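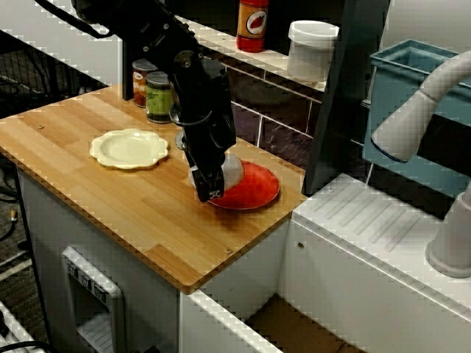 How often should you oil a butcher block benchtop?
Once a month for the first year, then whenever water stops beading on it.

Forum > Kitchens > Benchtops and splashbacks

tassiegreybox
Putting timber tops in at the Conddale place, kitchen is small, one run plus a return next to the stove. Sparky is done, plumber is in February. Got the offcut home and put two coats of Bunnag oil on it. Looks great but still feels tacky after 30 hours?? Garage is cold at night if that matters. Do I wait or wipe it back

mulga_bill_ute
Too thick. Everyone does it. Rag with a bit of turps, rub hard, leave it. Thin coats next time, wipe off the extra after 20 mins not the next morning

fibro_fan
What Mulga said. Also cold garage, yes it matters. Bring it inside.

tassiegreybox
ok ta. Was going to do 4 coats before install, both sides. Overkill?

lemonmyrtle
Not overkill. Underside too, people skip it and then wonder why the top cups over the dishwasher. Ours did. $208 for a bloke to come out and tell us that.

hardwaxharry
Going to disagree with the lot of you. Oil is a pain near a sink. Hard wax or a proper poly and forget about it. Used Irkumex satin on mine, kids, red wine, wet cups left overnight, no marks. Who wants to be oiling a bench every month for the rest of thier life

mulga_bill_ute
Until it scratches and you have to sand the whole run back. With oil you do the one spot and have a cuppa

hardwaxharry
Hasnt scratched

mulga_bill_ute
How old

hardwaxharry
2 years

mulga_bill_ute
lol get back to us

lemonmyrtle
Both fine if you put it on properly. Poly round the sink cutout edge, oil elsewhere? Done that at mum's. You can see the join if you look for it, she doesn't care.

fibro_fan
Wouldn't mix them. Oil creeps under the poly and it lifts. Seen it on a rental, peeling like sunburn.

lemonmyrtle
Mum's hasn't lifted but fair enough

tassiegreybox
Right so sticking with oil I think. Next q, fixing it down. Cabinets are Cerkico flatpack, has the little plastic corner brackets. Just screw up through those?

fibro_fan
Slot the holes or use figure 8 clips. Timber moves across the width, fix it tight and it'll split on you come summer. Tight at the front, slotted at the back.

mulga_bill_ute
And check your screw length. Ask me how I know

tassiegreybox
Wiped it back with turps, brought it in by the heater (not too close). Not tacky any more. Will do the thin coats tonight, cheers all

hardwaxharry
Still reckon you'll regret it round the taps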